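Manipulation Hardware Forum > End Effectors > Comparative Testing
Thread: Multi-fingered hand or gripper for retrieval from shallow drawers

kundeck_lab
Posted 21/09/2026

Our group at Kundeck is preparing a purchasing recommendation and would welcome comments from members who have run similar trials. The platform is a humanoid fitted with a black multi-fingered hand on the right arm and a black gripper on the left. The task is the retrieval of a drink bottle lying on its side in an open, shallow drawer.

Each end effector was given 16 attempts from the same starting posture. The hand completed 11 and the gripper completed nine. Most of the failures with the hand occurred on approach, when a finger touched the front of the drawer before the palm was in position. The failures with the gripper were nearly all slips during the lift.

The head camera view below shows the arrangement with the right arm at the drawer.

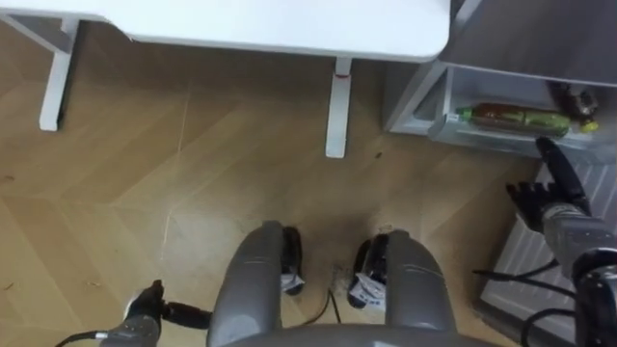 Right hand below the open drawer, bottle lying with its neck to the left. Head camera view.

The controller is a Prosta unit, and the arm settings were the same for both sides. We would be grateful for opinions on whether the difference between 11 and nine justifies the additional cost and maintenance of the hand.

---

dranstead_controls
Reply 1

Thank you for the clear report. I would advise against drawing a conclusion from these figures. With 16 attempts per side, a difference of two falls well within what one would expect by chance. Our own practice at Dranstead is to treat anything under 100 attempts as a setup check only.

I would also ask whether the gripper was tested at the same drawer. If the robot had to turn or step to bring the left arm across, the two sets of attempts are not directly comparable.

---

kundeck_lab
Reply 2

The drawer was the same. The robot was repositioned for the left arm so that the reach distance matched to within 4 cm. I accept that this is a weakness in the method, and it will be stated in the recommendation.

---

gripper_bench
Reply 3

I must disagree in part with Reply 1. The count is small, but the type of failure is informative at any count. Finger contact on approach is a planning matter and can be corrected in software. In the posted view the fingers are spread, with one long finger pointing up toward the drawer. I would close the hand partway during the approach and open it only after it has cleared the front edge.

Slips during the lift are harder to correct. They call for different pads or more force, and a plastic bottle will tolerate only so much force.

---

dranstead_controls
Reply 4

A partly closed hand still has to open inside a shallow space, and the contact may simply move from the front of the drawer to the bottle. I would want to see this measured before it is described as a software matter.

As for the slips, new pads cost very little in comparison with a new hand. They should be tried first.

---

ozkan_integration
Reply 5

We supported a comparable trial at Özkan in May and logged 800 attempts over the full program. Two points may be of use.

First, cable routing affected our results more than the choice of end effector. I note the black cables looped around the joint at the far right and hanging over the mat. In our case a loop of this kind pulled tight at full extension and shifted the final hand position. We rerouted it along the forearm and repeated the affected runs.

Second, the head camera lost sight of the contact point whenever the hand closed over the bottle. A wrist camera was of considerable help to us - more so with the hand than with the gripper.

---

gripper_bench
Reply 6

Seconded on the wrist camera. I remain of the view that the hand is the better long-term choice for drawers, although I recognize that the budget may not permit it.

---

kundeck_lab
Reply 7

Thank you to all who replied. The recommendation has been postponed. We will secure the cables, fit softer pads to the gripper, and repeat both series with a partly closed approach for the hand. The wrist camera will be requested separately, as it requires its own approval. Results will be posted in this thread.

---

dranstead_controls
Reply 8

Please include the attempts that were stopped by the operator. They are often left out, and they matter for a comparison of this kind.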